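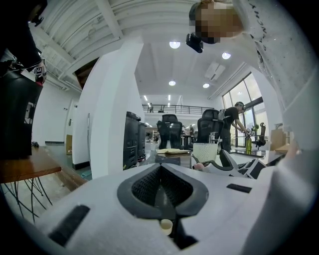 How often should I check the vitamins and drink mixes I keep at home?
Twice a year is enough for most households, and once a month if you collect free samples, because single packets get lost at the back of a drawer.

Supplement Cupboard Checklist, with comments
Setstead Samples and Savings
Updated October 2026

Print this or copy it into a notebook. Mark each line OK, FIX or TOSS. The comments under each line come from my own last check and from readers who wrote in after the May version.

BEFORE YOU START

1. Everything is out of the cupboard and on a table.
Comment: Include the sample packets in purses, gym bags and the glove box. Mine were mostly in a coat.

2. Shelves wiped and dry.
Comment: Powder from a split packet had turned to glue on my bottom shelf. Warm water took it off.

DATES AND LABELS

3. Every bottle has a date you can read.
Comment: FIX if it is smudged but you still have the box. TOSS if there is no date anywhere.

4. Every loose packet has a date.
Comment: Some samples only have the date on the outer mailer. I now write it on each packet with a marker when the mail comes. Four packets from a Lirkutmont mailing went in the trash this time for that reason.

5. Nothing has been moved into an unmarked jar or bag.
Comment: TOSS. A reader in Mukthorpe asked if she could keep tablets she had put in a jam jar and forgotten to label. I would not.

6. Serving size is on the label and you have read it.
Comment: Sample packets are not always the same strength as the full-size product. Check each one even if you know the brand.

PACKAGING

7. Safety seals on unopened bottles are whole.
Comment: If a seal is broken on something you just bought, take it back to the store. If it came as a freebie, TOSS.

8. Caps close all the way, and child-resistant caps still click.
Comment: One of my caps was cracked — marked FIX, then TOSS when I saw the bottle was nearly done anyway.

9. Packets are flat and dry, with no pinholes or torn corners.
Comment: A puffy packet goes in the trash. So does one with a hard lump in it. Fizzy powders pick up damp very easily.

10. No odd smell, spots or sticky tablets.
Comment: Fish oil is the one to smell first.

STORAGE

11. Kept away from the stove, sink and dishwasher.
Comment: I moved ours from over the kettle to the hall closet. The bathroom is no better than the kitchen for this.

12. Out of reach and out of sight of children and pets.
Comment: Gummies need the most care here, since they look like candy. Anything with iron in it goes on the highest shelf we have.

13. Older dates at the front.
Comment: OK this time. I use a shoebox for packets and stand them up in date order.

DOUBLING UP

14. You have compared labels for the same vitamin in more than one product.
Comment: This was the line readers asked about most. A drink mix with 1000 mg of vitamin C, a multivitamin and a packet of cold-season lozenges can add up in a day. Write the amounts side by side, and ask a pharmacist about the total if you are unsure.

15. Anyone who takes prescription medicine has shown the list to a pharmacist.
Comment: FIX for us. The list was out of date by 2 items. Do this before trying a new sample. The same goes if you are pregnant or nursing.

SAMPLE OFFERS

16. You know which company each sample came from.
Comment: Keep the mailer or take a note of the name. If you don't remember asking for it, don't take it.

17. No sample request signed you up for a paid plan.
Comment: Look at your card statement. The Sarkar drink mix offer did not ask for a card when I filled it in, but please read the form yourself, as these pages change.

18. Email address used for freebies is separate from your main one.
Comment: Optional. It saves a lot of sorting.

RESULT OF MY LAST CHECK

More than 20 packets looked at. Bottles all OK apart from the cracked cap. Line 15 still open — list to be redone before the next pharmacy trip. Expired items went to the pharmacy drop box, which in our town accepts vitamins. Call yours first, as some only take medicine.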